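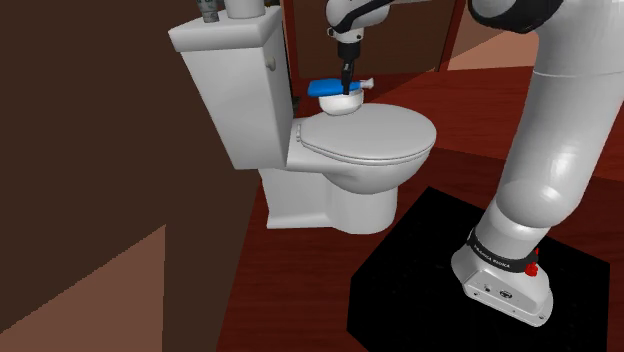 treasa_nic_aodha
Got the new placement planner in Lalo running on the bathroom tasks Tuesday night and I'm so happy with it! The old one picked a release pose first and then hoped the arm could reach it. Now it samples up to 200 poses, throws out the ones that clip the tank, and scores what's left by wrist clearance. With the blue thing held sideways just over the little bowl on the lid, there's very little room for the fingers, and it still plans in 449 ms on my old desktop. Code is in the February branch.

liam_c
Nice. But why sample at all? Moynihan's optimizer handles tight drops fine if you seed it well.

treasa_nic_aodha
If you seed it well, sure — mine kept getting stuck behind the tank. I'd love to see your seeds though!

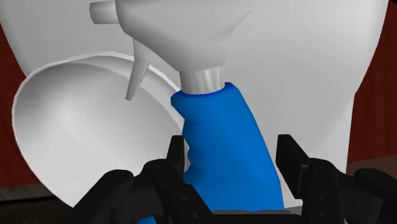
Spray bottle grasp, close view, fingers on either side of the blue body.

flor.grajales
Ooh, have you tried the sprayer yet? I'd plan for where the nozzle points and leave the roll about that axis free. You get a whole family of goals for nothing.

liam_c
Disagree. Free roll puts the trigger into the bowl rim half the time. I'd lock it.

flor.grajales
Only if the trigger isn't in your collision mesh. Is it?

liam_c
...checking

zuweira_o
Flor's right about the mesh. The default export makes one convex hull for the whole bottle and fills in the gap behind the trigger. Split it into 4 parts and the planner behaves much better.

treasa_nic_aodha
Trying the split tonight, will post timings for both!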